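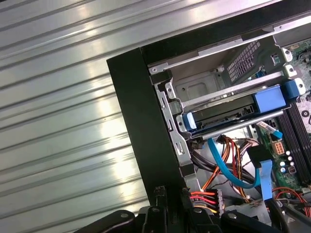

What is a condo hotel?

A building where the units are sold one by one to private owners, but run together like a hotel. The owner gets the unit for part of the year and a share of the rental income for the rest.

Condo hotel

A condo hotel (also condotel, hotel-condo, sometimes "aparthotel", though that one usualy means something else) is a type of vacation property. Common in beach towns and ski resorts. Units range from a single hotel room with a mini fridge up to full apartments with kitchens. Front desk, housekeeping, pool, often a restaurant.

Background

The form grew up alongside mass beach tourism. Developers liked it: units sold before the building was finished, sale money paid for construction. Buyers liked having a place to stay plus some income. Results mixed. In a lot of older buildings the rental side never covered the fees, and owners ended up living in the units or selling at a loss.

Ownership

Each buyer holds a deed to one unit and a share of the common areas (halls, elevators, pool deck, roof). Owners pay:

Monthly association dues
Property tax on the unit
Insurance for the inside of the unit
A reserve payment for big repairs

Furniture is usually set by the operator. Owners can't swap the sofa or paint a wall without permission. Some contracts call for a full refit at fixed intervals at the owners expense, see Disputes.

Rental program

Most buildings run a rental program, either optional or required. Two main types.

Pooled. All income goes into one pot and is split by unit size or type, whether or not a given unit was booked. Steadier, but an owner with a great view earns the same as the one facing the parking lot.

Rotational. Each unit earns from its own bookings. The operator is supposed to rotate guests evenly between units of the same class. Complaints about uneven rotation are common.

Owner use is capped in most programs. High season nights are often blocked or have to be reserved well ahead.

Example: Derari

Derari is a beach condo hotel with 1,076 units, run by the operator Tevora. Pooled program. Owners may use their units up to 6 weeks a year, no more than 3 of them in high season, which starts in January. Requests go in at least 14 days before arrival. The ground floor restaurant, Tastex, is leased out separately and its rent goes to the association and not into the rental pool. Units facing the water were placed in their own pool later on, after a vote.

Bilyk, a smaller property farther up the same coast, uses rotation instead. Studio and one-bedroom units only. No restaurant.

Guests

For a guest the difference from a normal hotel is small. Check-in at the desk, key card, towels. Things that do vary:

Rooms in one building may not match, some owners stay out of the program and furnish how they like
The same unit may be listed by the operator and by its owner at different prices
Owner-booked guests may not get daily cleaning or pool access, depends on house rules
Resort fee often charged on top of the room rate

Long stays tend to be cheaper per night than in a hotel. Kitchens are a big draw for families.

Financing

Harder than for an ordinary condo. Many lenders treat condo hotels as a separate, riskier class and want a larger down payment. Some won't lend at all where the rental program is required or units are very small. Cash sales are common, and so is seller financing from the developer. Resale can be slow for the same reasons.

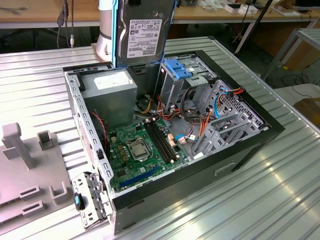 Disputes

Most arguments between owners and operators are over fees. The operator takes a management cut first, then marketing, booking commisions and cleaning, and the owner gets what's left. Statements can be hard to read. Other sore points are forced refits, comped rooms, and what happens when the management contract runs out. In some buildings the front desk and lobby are owned by the developer and not the association, so replacing the operator means renting the lobby back from them.

Rules on how units may be sold differ by country. Where sellers promise income, the sale may be treated as an investment product and need extra paperwork.

See also

Timeshare
Fractional ownership
Serviced apartment
Vacation rental
Homeowner association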